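**Two-arm bench kit built at Nestora shared workshop goes public, plans free to download**

*For release in February*

Members of the Nestora shared workshop have finished a two-arm robot bench that can be put together with hand tools and a 3D printer, and will publish the plans, parts list and software settings this month. The project is called Mestine. It was started by two members, Ifigeneia Sarantis and Ognjen Dimitriou, who wanted a pair of arms that could handle ordinary household objects at a table of ordinary height.

The arms themselves are bought in. Everything that goes between them and the table was designed at Nestora, along with the curved orange fingertips that replace the flat pads on the grippers. The fingertips are printed, take 59 minutes each on the workshop's older printer, and slide on over the finger blocks.

"Flat pads are fine for boxes," said Sarantis. "Most of what people have on a table is round. We kept dropping bottles and markers, so we changed the fingers and left the rest alone."

The current work is on two-handed holding, where both grippers are on one object at the same time. Holding an upright cylinder this way is harder than it sounds. If the two arms disagree by a few millimeters, one of them pushes and the other gives way, and the object tips or gets squeezed out. The Mestine software lets one arm lead and has the second follow with a lighter touch.

Dimitriou wrote that part over the winter, mostly in the evenings, and rewrote it twice. The first version stopped both arms whenever either one felt resistance. The present one stops only the arm that feels it, and the other holds its position until told to move.

The bench is tested with clutter left on it. Cups, a zippered pouch and a roll of tape stay on the table during a session, and the arms have to work next to them.

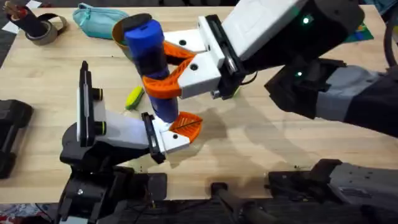 ## What is being released

The download includes:

- Print files for the fingertips, in two sizes
- Drawings for the table clamps and the cable guides
- A parts list with substitutes for the bolts, which are metric
- Settings files for the lead and follow arms
- A 30-page build guide written by Sofia Moschos

Moschos had not worked on the robot before she wrote the guide. She was asked to build a second set of clamps from the drawings and write down every place she got stuck. Several of those places were errors in the drawings and have been corrected. One, the order in which the cable guides go on, is still awkward and is marked with a warning in the text.

The files are free for home, school and workshop use. Anyone who wants to sell a kit based on them is asked to write first.

## Open evening

Nestora will run the bench for visitors at an open evening in February, starting at 7 p.m. Ghislain Sutherland will operate the arms and take questions. Visitors are welcome to bring small objects for the arms to try - nothing made of glass, and nothing with liquid in it.

## About Nestora

Nestora is a member-run workshop with wood, metal and electronics benches. Membership is monthly and new members take a short safety class before using the machines.

**Press contact:** Kwan-ho Siu, Nestora. Interviews and bench visits can be arranged on request.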